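Bolsa con cremallera Drulavier para documentos

Compré 15 en Sollham para archivar croquis en papel. Plástico transparente, cierre verde en un lateral. Las hojas entran sin doblarse.
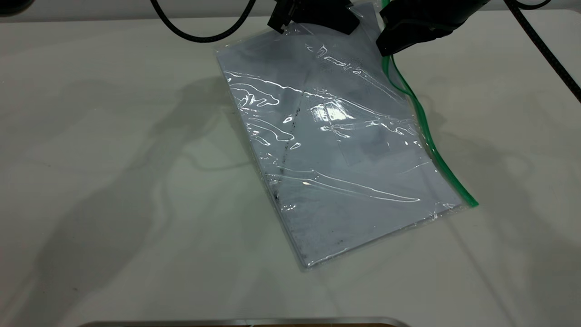

Drulavier con papel dentro, cierre verde a la derecha.

El plástico se arruga con facilidad y los reflejos dificultan la lectura – para consultar a menudo prefiero la funda Noten, más rígida.
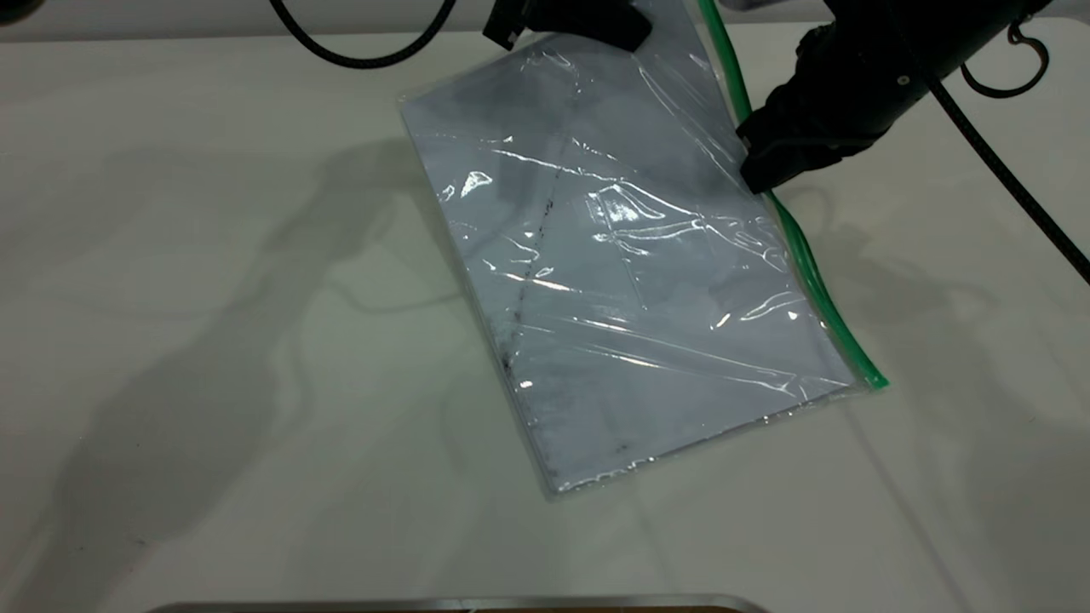
El cierre corre bien, aunque conviene repasar el extremo con el dedo. Nota: 7 de 10.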